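Chapter 2: Gripping Force and Safe Handling 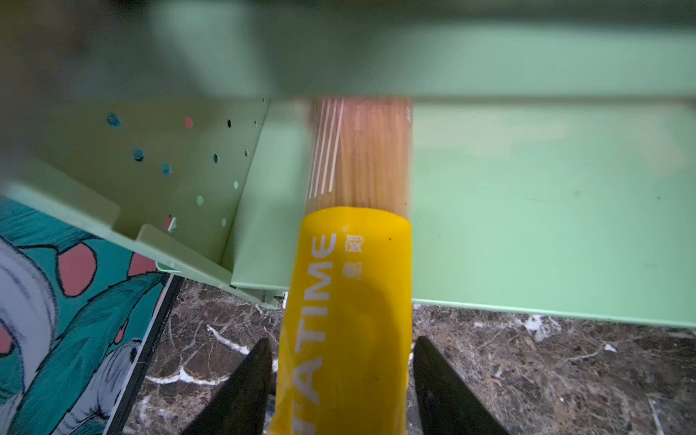 Limits on gripping force belong in the written procedure for a cell, before any program is tested. The operator sets a starting value, records it and changes it only in small steps. Fragile goods need the most care. A packet of dried spaghetti held near its lower end by two tapered fingers should be gripped across the label, with the fingertips kept below the clear window, as the strands break easily under side load. The same rule covers candles, glass tubes and anything else long and brittle.

Section 2.1 sets out the Mollik method for choosing a force limit. Section 2.2 deals with shelves and other fixed edges, where clearance must be checked at the top of the load as well as at the fingers. The worked problems at the end use a limit of 50 newtons unless stated otherwise.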